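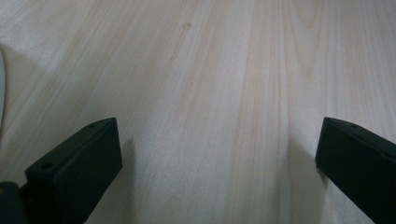
Idalina Cunha

Hi all! I've just been given my nan's old sourdough starter and I'm so excited to get baking, but my kitchen in Zerkville sits at 15 degrees most mornings now we're into April. I feed it at 8 and by dinner it has hardly moved. A few bubbles, nice smell, no rise to speak of. Have I killed it? I'm using plain white flour from the supermarket and tap water. Would love to hear what works for people in cold houses!

Anneliese Frerichs

You haven't killed it! Bubbles and a nice smell mean it's alive, it's just slow. I went through exactly this my first winter and now I bake twice a week and love it. Try warm water (warm like a baby's bath, no hotter) and swap a spoonful of the white flour for wholemeal or rye - mine went mad for rye! Then put the jar in the oven with only the light on and leave the door open a crack. Stick a note on the oven so it doesn't get preheated with the jar inside, I've lost one that way. Also feed it less often. If it hasn't peaked yet, a second feed just waters it down. Mine took 14 hours to double at first and now it's much quicker. Put a rubber band around the jar at the level you start from and you'll see how far it's climbed. Give it 3 or 4 days before you judge it, and do come back and tell us how the first loaf goes, I'd love to know what colour crust you get!

Eckhard Ruppert

top of the fridge. works for me

Jaruwan Kaewkla

Agree with Anneliese about the rye. If your tap water smells of chlorine, let a jug of it stand overnight before you use it. And dry a bit of the starter on baking paper as a backup, seeing it was your nan's!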